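About Helwood

Helwood writes and maintains working rules for humanoid robots used in shared buildings: offices, lounges, corridors and canteens. We do not build robots. Our clients are facilities teams and the firms that supply them, and our main output is a set of 24 numbered rules with a test sheet for each.

Litter and waste handling is our largest section. Thin film is hard to grip, hard to see through and easily snagged on a joint. 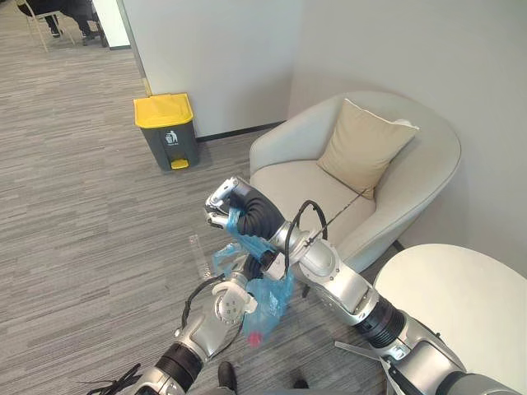
Two-handed bag handling, office lounge.

Rule 9 covers two-handed work. Both grippers must hold the film before it is put under tension, and a supervisor stays within reach of the stop control. Floor marking falls under Rule 11 — tape only, laid before power-on and checked again after each break.

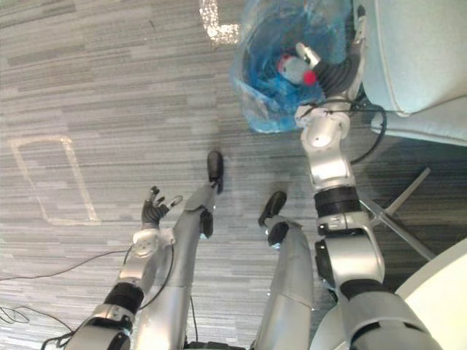 How we work

Hiyori Sakai leads drafting and Akihiko Oda runs testing. A draft rule goes through 29 trials at our Arai site before it is released for comment. The comment period closes each January. The current edition is dated February 29, 2020 and replaces the Nurik notes, which are withdrawn.

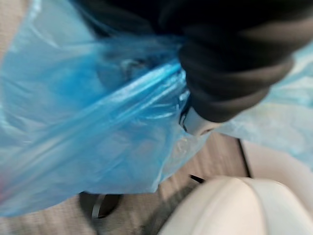 Our rules are written so that a tester can mark them pass or fail without asking the author. Terms such as "secure grip" are therefore defined by contact. Where film is gathered into folds at the fingertip, as with the blue bag, the tester records a gathered hold; a single flat layer is recorded separately and has a lower load limit. Wrist camera footage is kept for 900 days.

Test sheets are supplied on request. Quote form 483.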